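29 October 2018

I have never trusted coat stands. They look fine in a shop with one scarf on them, and then they come home and turn into a heap with feet. So when Krishnamoorthy Chacko told me a stand by the window would sort out our wet-weather mess, I said I'd give it two weeks.

## The stand

Reddish-brown wood, forked hooks at the top, and a short peg halfway up that I still can't find a use for. Too low for a coat, too stubby for a bag. The Drirance catalog had one with more hooks, but it cost more and I doubted it would hold more. Four hooks or nine, people will still put everything on the nearest one.

Hangers are the other problem. A proper wooden hanger has nowhere sensible to go on a thing like this, so it ends up leaning. 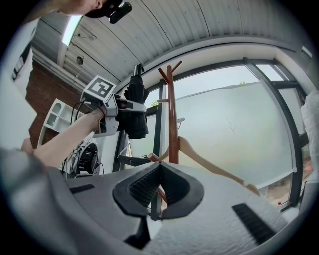
## The umbrella question

Every guide I read claims a coat stand will also "take" an umbrella. Will it? A black umbrella, closed but with the fabric left bunched, slides about on a forked hook unless you fasten the strap, and who fastens the strap? Thomas at the hardware store suggested a drip tray. I'd call that a second piece of furniture - one more thing to trip over in October.

I'm also not sold on the window as the spot for it. The pale roller blind lets through a nice soft light, and I'd rather look at that than at jackets. Krishnamoorthy says I'll stop noticing. Maybe.

For now the stand stays, with two rules: one coat each, and umbrellas go back to the porch once they're dry. I give the second rule until the next real downpour.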